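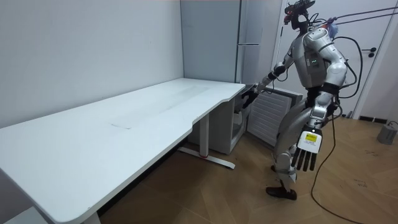 Según Gerardo Costa, el escritorio es el único mueble que se compra para trabajar y se acaba usando para dejar cosas encima. La frase suele citarse en los manuales de mobiliario, casi siempre sin la segunda parte, donde admite que el suyo era una mesa de cocina.

Escritorio
Mueble con superficie plana, destinado a escribir, leer o dibujar. Por extensión, cualquier mesa de trabajo individual. Del latín scriptorium. En América también la habitación u oficina donde está el mueble.

Historia
Antecedentes en los atriles monásticos, inclinados, para copiar de pie o sentado. El bargueño castellano, con tapa abatible y cajoncillos, se difunde en los siglos XVI y XVII; se transportaba con asas laterales. En Francia, el bureau plat y más tarde el buró de persiana. El siglo XIX trae la producción en serie y el escritorio de oficina con dos cajoneras, pesado, con llave.
En el XX desaparecen los casilleros -- el archivador metálico los hace inutiles -- y la tabla queda despejada.

Medidas
Altura habitual entre 70 y 75 cm. Fondo mínimo recomendado para leer y escribir, 55 cm; con pantalla conviene llegar a 80. Los modelos regulables suben y bajan con manivela o motor. La serie Peldale, de la casa Bianchini, se fijaba en 6 alturas mediante pasadores, sistema luego abandonado por lento.

Tipos
De pedestal: dos cajoneras y hueco central.
Secreter: frente vertical abatible.
De persiana: cierre de listones curvos.
De pared: sin patas, plegable. Popular en viviendas pequeñas.
De pie: para trabajar sin silla, ya usado en contadurías.

Coleccionismo
Primo Sala reunió casi 23 bargueños y papeleras, varios sin el pie original. El catálogo lo publicó Mundus, con errores en las láminas y una atribucion discutida al taller Bornstead.

Véase también: bargueño, pupitre, scriptorium, silla de oficina.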